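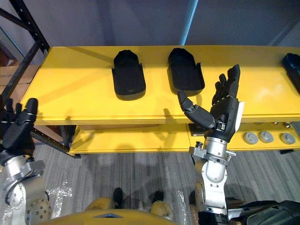

Page last changed: March, 16:40

Can it put the shopping away yet? Mirjam Groen on robots and the dull jobs

Short answer, no. Longer answer, ask her again once she's had a coffee.

Mirjam Groen has spent most of her working life around machines that do one thing well. Now she runs the chores trials at Darnalby, where the machines are supposed to do lots of things and mostly do them slowly. We spoke for an hour in the trials room, with a break in the middle when someone needed her.

First question was the one my sister told me to ask. When does it do the ironing?

"Everybody asks ironing," Groen says. "Ironing or the dishwasher. I wish they'd ask about shelves. Shelves I can talk about."

So, shelves. Yellow ones, when I was in, with three black foam trays along the top board. A tray looks like nothing much. You or I would move one without looking. Groen says foam is a pain: it gives when you squeeze it, it weighs next to nothing, and a hand built for heavier stuff doesn't feel much when it touches it.

"A person bumps the tray, feels it slide, corrects. All in no time, still talking to you. The robot has to notice that it bumped it. Then decide that it matters."

And if the trays aren't straight?

"They're never straight. Come on. Is anything in your kitchen straight?"

The test list at Darnalby has 259 jobs on it. It was drawn up by Groen and a colleague, Fotini Kouris, who used to manage stockrooms for Trokeck, the hardware chain, and who put in most of the shop-floor ones. Facing up a shelf. Emptying a delivery box. Finding the item a customer has put back in the wrong place. That last one is still a long way off, Groen says, and she'd be suspicious of anyone selling it.

How many could she leave running with no one in the room?

"Six." Then, after a bit - "Six on a good morning."

She won't say which six for print. Two of them are wiping jobs, I got that much out of her.

What goes wrong then, mostly? I had expected her to say the hands. Its the stuff lying about. Boxes, packaging, rods, a bit of clear film. People work round clutter all day and don't think of it as a task. A machine has to work out what each thing is, whether it moves, whether it's in the way or just there.

"We had a long argument about tidying before a run," she says. "Nanna wanted it clean. I wanted it how people live." Nanna is Nanna Nørgaard, who looks after the software side. Who won? "It depends who gets in first."

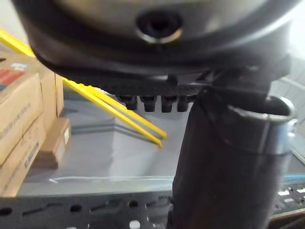

Cardboard boxes and yellow rods in the trials room.

Close work is the other thing. From across the room a box is a box, plenty of systems can find one. Get right up to it and half of what the machine sees is its own parts, with the box somewhere behind. Groen reckons people outside the trade underestimate this badly. She did too, when she started.

"You hold your own hand in front of your face, you know it's your hand. You know what's behind it, you saw it a second ago. That's memory. It sounds so small."

I bring up Caltero, the care home group, which has said it wants help with linen and trays. She's been to see them. Liked the staff, liked the questions they asked. Told them to wait.

"They asked me if it would be quicker than a person. No. Would it be cheaper. Not this year. Would it be kind of useful at two in the morning, fetching towels, when there are two people on for the whole floor. And there I thought, ok. Maybe. That's a proper question."

So night work, slow work, fetching?

"Slow is fine if no one is standing there waiting for it. A shop at night, a laundry room. Put it next to a busy person and they'll do the job themselves after one minute, I've watched it happen. I've done it."

On shop floors she is a little more hopeful than on homes. Shops have the same shelves in every branch, the boxes come in known sizes, there's a manager who can say where things go. Homes have stairs, dogs, and a drawer no one can explain. Kouris disagrees with her on this, by the way, and says Groen has never worked a stockroom in the last week before a holiday.

Would she have one at home herself? She laughs at that.

"Where would I put it? I've got a small flat. I'd be tidying up around it."

Last thing, as she's getting up to go back. Ironing. I have to take my sister something.

"Tell her to buy shirts that don't need it."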